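Ticket 647 -- Hislow collection station, soft goods set
Status: open, reduced priority
Component: episode recorder / fixed camera stream
Opened: December 12, 2022

Summary
Episodes from the "cap to bin" task are being rejected by the Nerketell ingest check with "stream offset exceeds limit." Rejection is intermittent. Joint state and gripper channels pass. The fixed camera channel fails.

Environment
Station: Hislow, table 9
Recorder build: Gavmont 14
Task: pick up cap from tabletop, release in bin
Target: 300 accepted episodes per cap, one cap per batch
Other stations on the same build: Parsons only. No rejections reported there.

Entry 1
First batch uploaded in full. Ingest flagged part of it. Flagged episodes are not consecutive and do not correlate with operator shift. Played back several of them. Video looks normal at full speed. Stepping through, the gripper channel reports closed before the fingers reach the fabric. Offset is constant within an episode and differs between episodes.

Entry 2
Checked clock sync between the recorder host and the camera host. Both locked to the same source, drift negligible. Restarted the sync service anyway. Recorded a short batch. Rejections still present.

Entry 3
Swapped the camera cable and moved it to a different port. No change. Put the original cable back.

Entry 4
Compared the recorder config with Parsons. Two differences:
-- Hislow has auto exposure on, Parsons has it locked.
-- Hislow has prebuffer set to 14 frames, Parsons has it set to 9.
The prebuffer value was raised at Hislow during the rigid objects set and never put back. That set passed ingest, so the value alone does not explain the failure.

Entry 5
Locked exposure, left prebuffer alone. Rejections dropped but did not stop. With auto exposure on, the camera driver lengthens the frame interval when the overhead lights are switched, and the recorder stamps frames by index instead of by arrival time. That accounts for the worst offsets. It does not account for the remaining ones.

Entry 6
Set prebuffer to 9, exposure still locked. Recorded a new batch with the green cap. No rejections. Set prebuffer back to 14 and the rejections returned. The recorder appears to discard the oldest prebuffer frames when the disk is slow to open a new file, and does not adjust the index afterward. Reported to the Gavmont maintainers as a separate defect. Workaround for now is the lower prebuffer value.

Entry 7
Question from the labeling side: can the rejected episodes be repaired. Partly. Where the offset is constant, it can be estimated from the gripper close event and the first visible movement of the cap, then applied to the whole camera channel. Episodes recorded with auto exposure on should be dropped. Their offset changes midway and a single correction makes the second half worse. Do not mix repaired and clean episodes in the same shard. Tag repaired ones "realigned" so training can exclude them.

Entry 8
Labeling also asked for more variety in the starting pose. Most of the first batch has the cap crown up with the brim toward the bin. The policy trained on it approaches from above every time and closes on nothing when the cap is on its side. Start poses for the next batch:
-- crown up, brim toward bin
-- crown up, brim away from bin
-- on its side, brim toward bin
-- upside down
Rotate through these in order. Do not restart the rotation after a failed attempt. Failed attempts are kept and labeled as failures.

Entry 9
Recording resumed with exposure locked and prebuffer at 9. The camera mount was not touched during any of the above, so the existing calibration stands. Leaving this ticket open until the index fix is released and tested here at the higher prebuffer value.
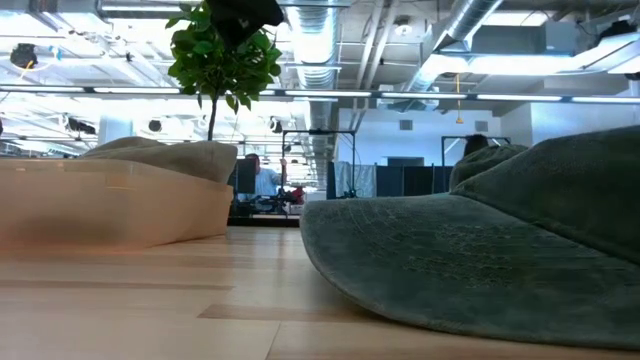

Before the next upload, run the offset check locally on the full batch and attach the output to this ticket. If any episode is over the limit, hold the whole batch and save the recorder log before restarting the host -- the log is overwritten on restart.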